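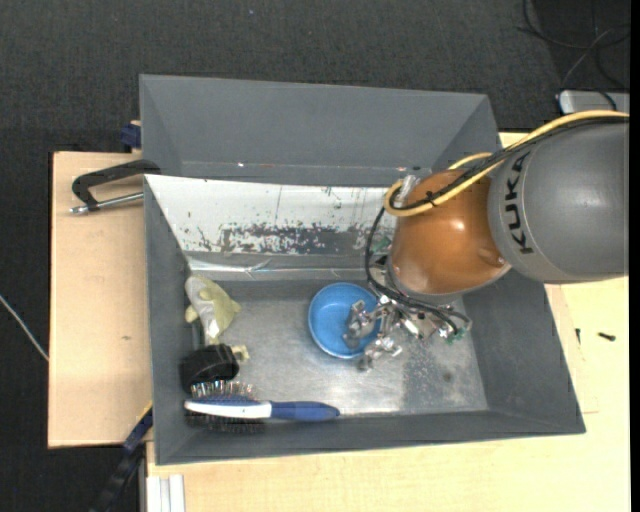 Open day at the Vieira soap works in Jonport

The works opens its gates to visitors once a year, in November, and this time I finally got a place. My neighbor Jucélia Lins came with me. We took the early bus and were at the gate before nine, which was good because only 200 visitors are allowed for the day.

Our guide was Osvaldo Barbosa. He has worked with soap for most of his life and he speaks slowly, so I could write down nearly everything. We began in the boiling room. The smell there is not perfume at all, it is more like warm candles. Palm oil and tallow are cooked with lye in big kettles, and one of them holds 2000 liters. Osvaldo told us that a boil can still go wrong if the person in charge is impatient.

After this we saw the drying hall, where the bars for the laundry soap called Zurano rest on racks. I liked this room the most. The light was soft and people talked quietly, like in a library. Jucélia asked why the bars are stamped only after drying. A soft bar sticks to the stamp, he said, and the letters come out ugly.

The small museum upstairs has old wrappers and a price list with 132 kinds of soap. Today they make far fewer. Tainá Toledo, who looks after the collection, showed us a wrapper printed for a hotel in Clandberg that closed long ago. She is still searching for a whole bar from that order — if any reader has one in a drawer, please write to her.

Lunch was bean soup and bread in the canteen, paid at the door. The line was long, about 20 minutes, and there were not enough chairs. I would advise to eat before or bring a sandwich.

The shop closes at 2, earlier than the rest, and we almost missed it. I bought the plain white soap and one with bay leaf. The bay leaf one is a little strong for the face, but for the hands I am very content with it.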